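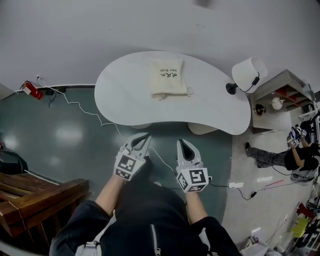

Wipe the marker cubes before every session and check the finger screws after it, Danang Subramaniam told the crew at Trodum, where the hand-held grippers now get a full service every 4000 cycles.

Print this story
E-mail this story

Sep 10, 2023
By staff

The old interval was 3000. Fingers are swapped as a pair — never singly — and each cable is tested for a loose plug. The shop, on the Prurkora site, keeps four spare sets. Pillai will supply new fingers from late September.

Last updated: 4:00 p.m.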